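4. Setting up the drinks shelf

4.1 Before you start
Your Grarnov bar fridge should have stood upright for two hours before you plug it in. If it came home lying down in the back of the ute, give it overnight. The compressor oil needs time to drain back where it belongs, and the compressor holds a grudge.

4.2 Fitting the shelf
1. Switch off at the wall.
2. Take the tape off the shelf runners. All of it, including the bit at the back you were planning to leave.
3. Slide the shelf in with the raised lip facing the rear. It will also go in the other way round, and you will find out about that when you open the door.
4. Press down on both front corners until each one clicks.

Note: The shelf is rated for bottles and cans stored upright. Screw-top bottles that have already been opened belong in the door. 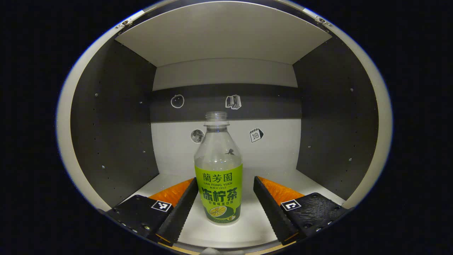 4.3 Setting the temperature
1. Turn the dial to 2 and close the door.
2. Leave it alone for the rest of the day. Opening the door every ten minutes to see whether it's cold yet is the leading cause of it not being cold yet.
3. If drinks are still too warm the next morning, go up one notch. The highest setting is meant for heatwaves and will freeze anything touching the back wall - lettuce in particular.

CAUTION: Do not put glass bottles of fizzy drink in the ice box to "speed things up". Clean-up is not covered by the warranty.

4.4 Levelling
Turn the front feet anticlockwise to raise them. The cabinet should lean back very slightly so the door swings shut by itself. If bottles rattle when the motor cuts in, one foot is off the floor. A folded beer coaster works, but the feet were included in the price.

4.5 If the light stays off
Check the power point first, then the door switch. Replacement globes are part no. 1154 from the Darko spares counter. Ask for Nomvula Baloyi, and have your serial number ready - it's on the back of the fridge, naturally, now that you've pushed it against the wall.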